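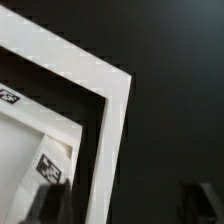
The Tray That Moved Nine Millimeters

A wrist camera, two printed markers and a fault that took 11 shifts to find

By Chantal Charbonneau

The cell at Stetsiuk stopped for the first time on a Thursday, shortly after the night crew took over. The arm had gone down to the white tray, closed its gripper on the rim instead of the part, and tripped its force limit. The log recorded fault 2821, contact before expected height. The operator cleared it and restarted. The cell ran until morning.

It stopped again the next night, with the same code. By the end of the week the operators were clearing it from habit, which Antonina Sydorenko, the plant's automation lead, regards as the more serious failure.

"A force trip is a safety stop," she says. "Once people start treating it as a nuisance, you have lost one of your layers."

The cell was built by Hivton, a small integrator, and picks molded caps for a filter line. Its vision software, Casex, finds the tray by reading square black-and-white markers on the rim. From each marker it works out position and tilt, then plans the approach. If a marker is hidden by the gripper or falls outside the view, the software works from whatever is left.

That last behavior was the problem. Near the bottom of an approach the camera often sees only part of the tray. One marker may be clipped by the edge of the view while another sits close to a finger. Casex was set to accept a single marker at any angle. On a sloping face, a small error in the corners becomes a large error in tilt, and the tilt error grows with distance from the marker. At the far side of the tray it came to 9 millimeters.

Ihor Zakharchenko of Hivton first suspected the gripper. He changed the fingers, then the force sensor, then recalibrated the camera mount. Each change was followed by a clean day shift, and each was written up as the fix. The nights kept failing. The lamps over the cell were dimmed after the day crew left, exposure times went up, and the marker corners blurred while the arm was moving.

The repair was mostly settings. The arm now pauses before its final descent, exposure is fixed, and a pose from one marker is rejected if the view angle exceeds 30 degrees. A rejected pose sends the arm back up to look again — a slower cycle, but a predictable one.

Sydorenko also changed the restart rule. A second 2821 in one shift locks the cell until a technician has read the log.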